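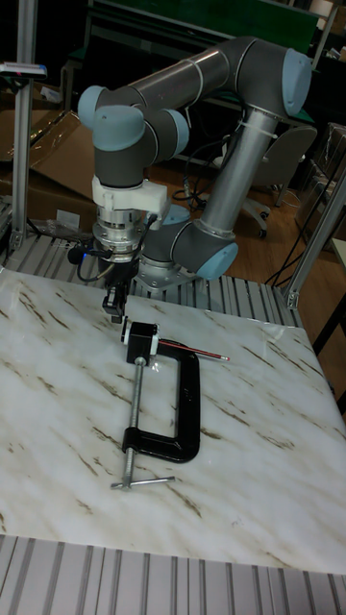

Benedita Barros
Régisseuse d'exposition

Contrôle avant ouverture – exposition photographique « Ranedwood », salles basse et haute
Visite du vendredi 31 octobre, en présence de Johanna Mösli (photographe) et de Gwilym Foulkes (accrochage)

3 partages · 2 commentaires

La liste suit l'ordre du parcours. Chaque point porte la mention conforme, à reprendre ou sans objet. Les remarques sont celles notées sur place, remises au propre le soir.

1. Tirages et encadrements

1.1 Nombre de tirages conforme à la liste de prêt : conforme. 22 tirages encadrés, tous pointés au dos.

1.2 État des cadres : à reprendre. Le portrait de la grand-mère devant la gare a un angle ouvert en bas à gauche. Le verre tient. Gwilym le recolle lundi, le tirage reste à plat en réserve jusque-là.

1.3 Absence de condensation sous verre : conforme. Rien non plus sur le mur nord, qui nous avait posé problème en février.

1.4 Passe-partout : conforme. Une trace de doigt sur celui de « La route de Zorkia », côté marge, invisible à distance normale. Johanna Mösli préfère qu'on n'y touche pas.

2. Accrochage

2.1 Deux points de fixation par cadre : conforme, sauf le grand format de la salle haute, suspendu par câble. Voir 2.3.

2.2 Attaches antivol verrouillées : à reprendre. Celles du mur du fond ont été posées mais pas tournées. Il faut la clé plate, qui est restée dans la caisse Değirmenci.

2.3 Câbles du grand format : conforme. Serre-câbles resserrés pendant la visite, cadre remis de niveau. À revérifier une semaine après l'ouverture, les câbles neufs se détendent toujours un peu.

2.4 Saillie des cadres dans le passage : conforme.

2.5 Vitrine des lettres et du passeport : à reprendre. La serrure ferme, le plateau bouge quand on s'appuie dessus. Caler les pieds avant de remettre les originaux. En attendant, les documents restent dans leur boîte. 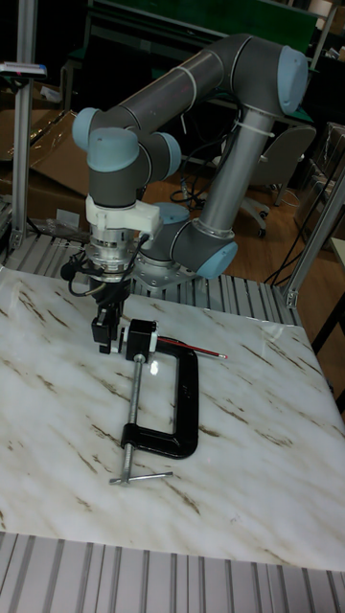
Pour la même vitrine, prévoir aussi un support plus incliné. Le passeport ouvert à plat force sur la couture, et la prêteuse a demandé par écrit qu'il ne soit pas ouvert à plus de l'angle actuel. Châu La apporte un lutrin en carton de conservation.

3. Éclairage et climat

3.1 Niveau sur les tirages anciens : à reprendre. Trop fort sur la série des albums de famille. Baisser le rail côté fenêtre et refaire la mesure stores fermés.

3.2 Projecteurs serrés sur le rail : conforme.

3.3 Stores occultants : conforme en salle basse. En salle haute, celui de droite remonte tout seul.

3.4 Enregistreur de température et d'humidité : conforme. L'appareil Omex est placé derrière la cimaise, pile changée.

4. Circulation et évacuation

4.1 Issues dégagées : à reprendre. Des caisses vides devant la sortie de la cour. Elles doivent partir avant le vernissage, y compris si le transporteur n'est pas passé – dans ce cas, les monter à l'étage.

4.2 Blocs de secours : conforme, testés l'un après l'autre.

4.3 Extincteurs accessibles et vérifiés : conforme. Étiquettes lisibles.

4.4 Rampe entre les deux salles : conforme. La bande antidérapante se décolle en haut, à surveiller.

4.5 Câble du poste sonore (témoignages enregistrés) : à reprendre. Il traverse le passage. Le faire courir le long de la plinthe.

5. Textes de salle

5.1 Panneaux fixés, sans arête vive : conforme.

5.2 Hauteur de lecture des cartels : conforme, sauf les deux cartels de la vitrine, trop bas pour une personne debout.

Second passage prévu avec Gwilym avant l'ouverture au public, sur les seuls points à reprendre.

2 commentaires

Laine Uibo
Pour le 3.3, le ressort du store est fatigué, je l'ai déjà retendu une fois. Je peux mettre un taquet en bas pour la durée de l'exposition.

Châu La
Lutrin prêt, je le dépose en réserve avec les cales. Merci de ne pas installer le passeport sans moi.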